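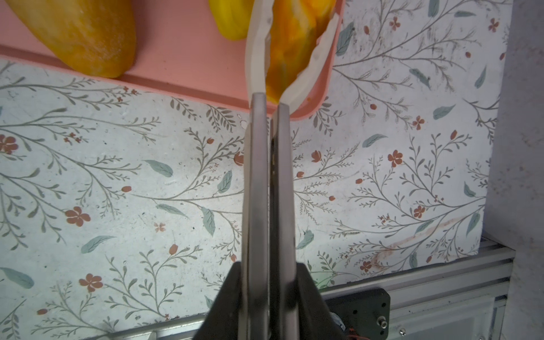

Fruit, a pink tray and the metal fingers on a patterned top

Spare fingers or a second arm first?
Posted by Tsehay Fikre

We run a small bench for fruit handling and have to fix our spending by April. The quote from Urnden is 3005 for a second arm, mount included. Finger sets are 49 each. We handle soft fruit and peel on most days, and the same grippers have to fill paper bags. I can't pay for the arm and a full shelf of spares. Which would you put first?

Junder
Spares. Get four sets and see what you use up by summer. Also price a washable cover for the table, as fruit juice gets into printed ones. We put 20 a month aside for that and don't always spend it.

Attila Győri
Depends on the bags. One arm can drop fruit into an open bag, but if the bag has to be held open you want two. Ours are on an aluminum rail frame with pale pads on the fingers, and I budget for pads separately. Ask Urnden what shipping costs. I paid 50 and it wasn't on the quote.

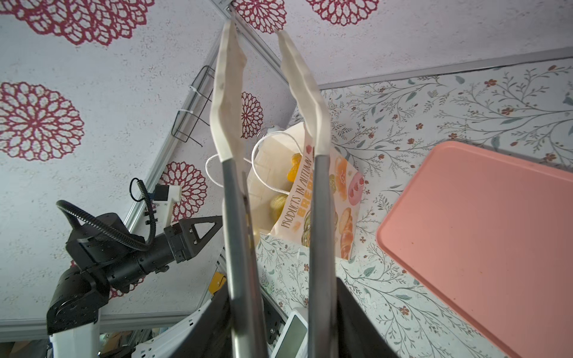 Related: Tray sizes for a two-arm bench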